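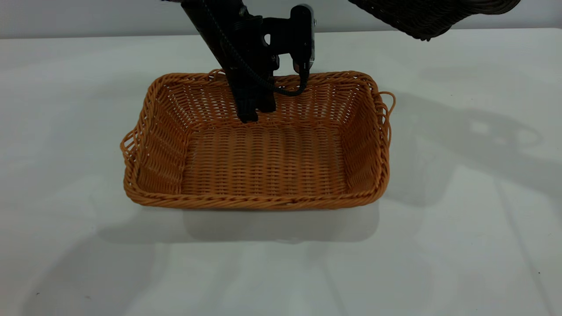 Feira de trocas de Bernitz muda para o pavilhão e passa a abrir às 11 horas

A feira de trocas de Bernitz, que até agora ocupava o largo junto da estação, vai realizar-se a partir de dezembro no pavilhão da antiga cooperativa Flunach. A mudança foi comunicada pela junta local na semana passada e vale durante todo o inverno. O dia continua a ser o domingo, mas o horário é outro: as portas abrem às 11 horas e fecham às quatro da tarde.

Segundo a junta, a razão principal é a chuva. No inverno passado, quatro edições foram canceladas por causa do mau tempo, e vários participantes de Putmont e das aldeias vizinhas fizeram a viagem sem necessidade, porque o aviso chegou tarde. No pavilhão há lugar para 12 bancas grandes e também para uma zona de mesas pequenas, destinada às pessoas que trazem somente poucos objetos.

A participação fica gratuita para quem mora no concelho. Os outros pagam uma taxa de quatro euros por mesa, que serve para a limpeza e a eletricidade. As inscrições fazem-se no balcão da junta ou na padaria Tatlı, que aceita os formulários durante o seu horário normal.
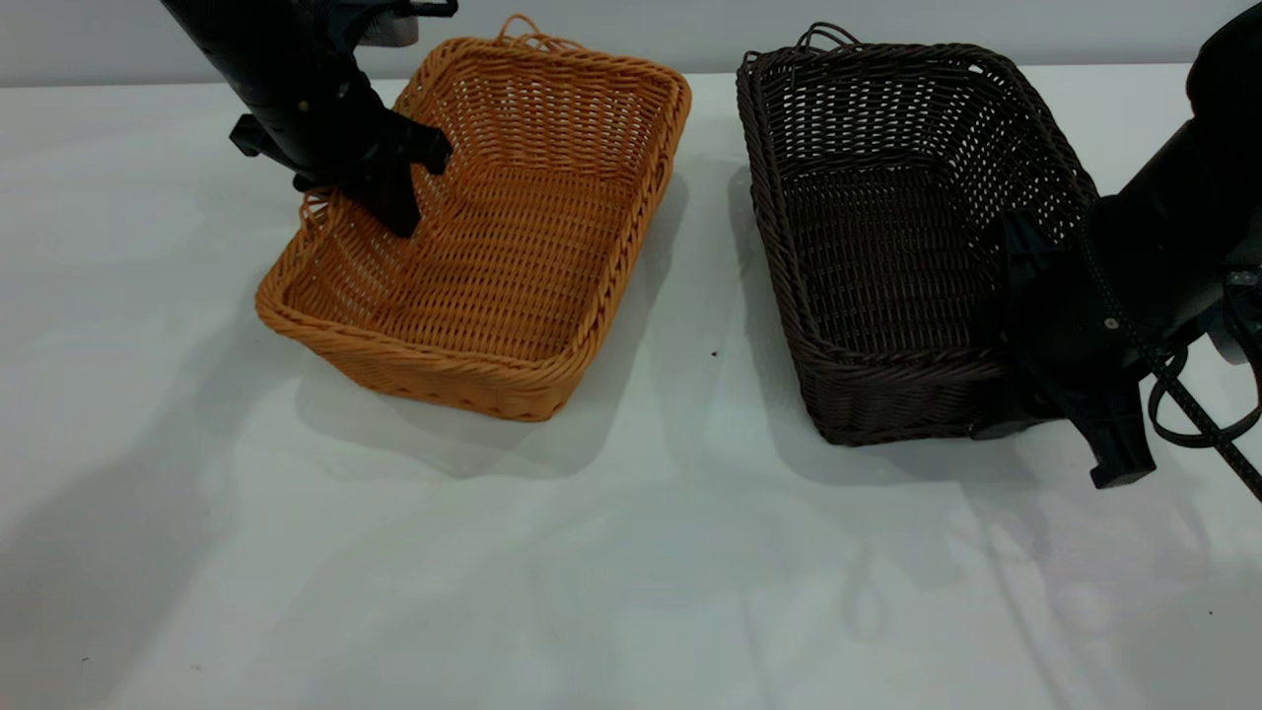

O que se pode trocar

As regras mudam pouco. Continuam a ser aceites livros, roupa limpa, brinquedos, louça, ferramentas manuais e artigos para a casa. Não se aceitam alimentos, medicamentos nem aparelhos a gás. Os aparelhos elétricos podem entrar, mas devem ser experimentados numa tomada antes da troca - haverá uma mesa para isso ao lado da entrada.

A novidade é o sistema de senhas. Cada pessoa entrega os seus objetos, recebe senhas conforme o número de peças e pode usá-las em qualquer banca. Antes era preciso encontrar alguém que quisesse exatamente aquilo que se trazia, e muitas trocas não se faziam.

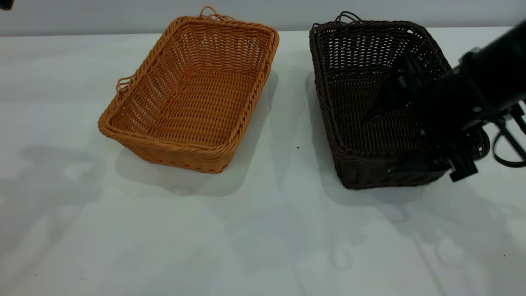
A questão que criou mais discussão na reunião foi a dos conjuntos. Alguns participantes pediam que um serviço de louça contasse como uma só peça, outros achavam isso injusto. Ficou decidido que o dono escolhe no momento da entrega. Dois cestos de vime de tamanho parecido, um alaranjado e outro castanho-escuro, podem assim ser entregues juntos por uma senha ou separados por duas. Depois de colada a etiqueta, a escolha já não se altera.

O estacionamento atrás do pavilhão abre às dez horas, apenas para descarregar. A ligação de autocarro a partir de Putmont mantém o horário habitual de domingo, com paragem a cerca de 13 minutos a pé da entrada.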